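Gripper build, shared workshop at Clultwood. Notes as I go. Feb 19, 2018

Two hand-held grippers, white bodies, one per hand. The finger linkage is the Woserura pattern with the outer arm redrawn. Cloth work is on the bed, wall side. 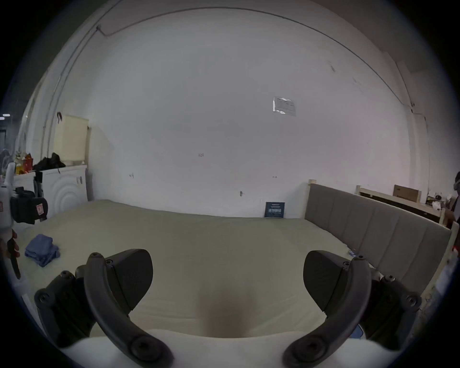
Fingers open over the mattress, blue cloth on the left.
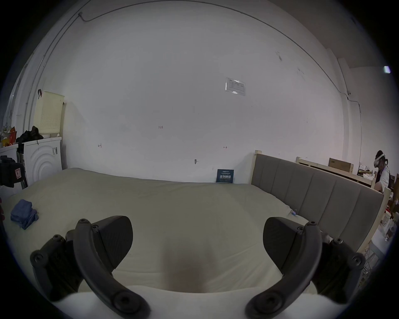
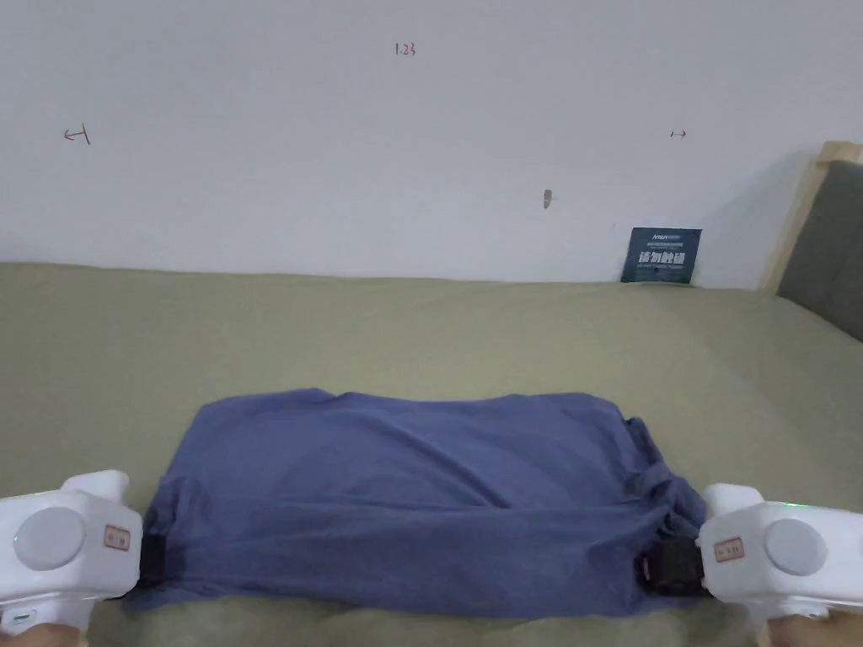
Linkage first. The original pivots had too much side play, and the pads met at the heel before the tip. Reamed the holes and went to shoulder bolts. Play is gone. Friction is up slightly.

Return spring is the 3 N one. Tried the 6 and my hand gave out before the cloth did.

Pad angle is still a compromise – steep enough to get under a fold, shallow enough to hold two layers. I have 2 sets printed and will keep both until June.

The Courtois board logs finger position at 84 Hz. Fine for folding. Too slow if you want to see slip, so I don't try to.

Time sync between left and right was the worst part. Both now take their clock from one Stollora hub, and drift over a long session is below anything I care about.

Open items: wrist strain on the left handle, screw heads backing out near the fingertips (threadlocker on order), and lens distortion at the edges, which my calibration handles badly.

Files go up once the handle is redrawn. The current one fits my hand and possibly no other.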